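Print this thread | E-mail to a friend

Folding pink sheets into strips: how do you keep the edges true?

Posted by chiharu_ikeda, 2023-12-14

Hello all, long-time reader and very occasional poster. I've volunteered myself (when will I learn) to get the coloured sheets folded for our centre's summer display, and the pattern my neighbour Ayane Kudo lent me wants every pink one made into a long narrow strip before anything else happens. She did hers in July and they were gorgeous, all sitting flat as you like. Mine have a mind of their own! The far edge lifts, the corners go pointy, and by the second fold I'm chasing a crease that was never where I meant it to be.

I've been working on the big white table with the rounded corners, one sheet in the middle and the finished strips set out either side so I can compare as I go. It's a lovely amount of room after my kitchen bench.

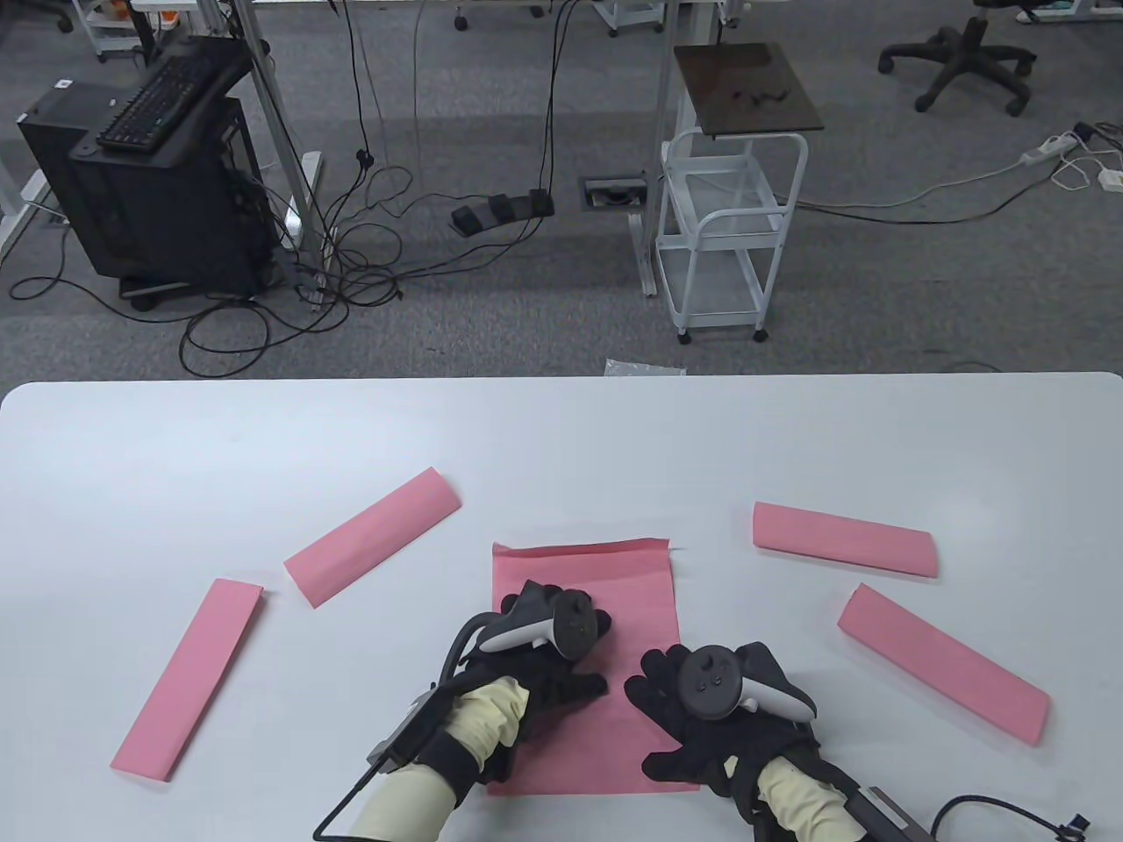

Wilmer Espinoza: I'd fold toward yourself, Chiharu, and leave that far edge alone until last. You're pressing from the middle out, I'd guess, and that pushes any slack up to the end where it has nowhere to go. Hold the near edge down, bring the far one over to meet it, look at both corners, and only then run your hand along. I spoiled a good many before my aunt showed me that, and she wasn't gentle in the telling.

Reply | E-mail this post

chiharu_ikeda wrote:

Thank you Wilmer, I think you've got me pegged, I do press from the middle. I'll try it your way after tea. Should I mark the centre first with a little pinch?

Hideaki Koyama wrote:

No pinching! I know plenty of people swear by it, but a pinch mark shows on pale pink from across the room, and once it's there it's there for good. Fold in half, open it out, fold each side in to the line you've made. You get four layers to a strip and a nice firm edge to work with.

Wilmer Espinoza wrote:

I'll have to disagree with you there, Hideaki, with the greatest affection. Four layers is too many for a long strip, the inside ones creep and you end up with a fat side and a thin side. I stop at 3, like a letter going into an envelope, and it keeps a bit of softness in the curve. Horses for courses, I suppose, and if the strips have to stand up on their own then yours might be better.

Hideaki Koyama wrote:

They creep if you hurry. I've done the better part of 2,000 over the years and I could show you a shoebox full of straight ones. But I'll grant you the letter fold is kinder on the wrists, and mine aren't what they were.

chiharu_ikeda wrote:

Well, you've both given me plenty to go on with! I tried a few each way and (sorry Hideaki) the letter fold behaved better for me, though I can see the other has more body. I've got the red out now as well. The pink wants to lie down and the red wants to get up again, and I have no idea whether it's the sheets or me. I do love the colours together, mind you.

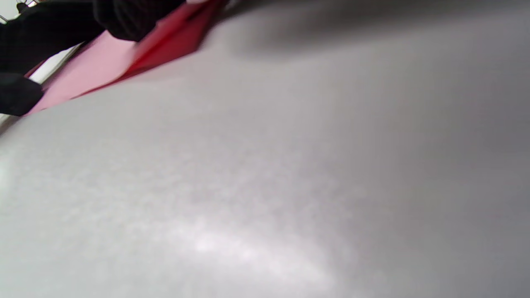 Keeping the red ones down

Masanobu Uchida wrote:

Coming in on the red question. Try turning a sheet a quarter of the way round and folding it again before you blame yourself. Paper has a grain, and it folds sweetly along it and sulks across it. Felt and thin foam don't much care either way, so it depends what Ayane's pattern calls for. The other thing is your table. A smooth pale top is a pleasure for seeing a coloured edge against, but it can be slippery, and a sheet that slides even a whisker will give you a crooked crease. And do have your light coming from the side if you can manage it.

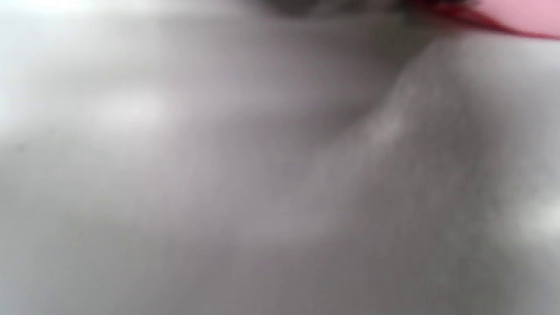 I moved my own lamp to the left a few years back and wished I'd done it sooner, as a low light throws a little shadow along every fold and you can tell straight away if one is wandering. Then stack the finished strips under a heavy book overnight, no more than 2 deep, and leave them be until morning.

Hideaki Koyama wrote:

Agree on the book, disagree on the 2. I go much deeper and have never had any trouble.

chiharu_ikeda wrote:

Book it is, then, and I'll start with a shallow pile and see how brave I feel. Ayane is dropping by to look them over, so I'd better get the kettle on and a few more done before she does. I'll report back on the red.

Print this thread | E-mail to a friend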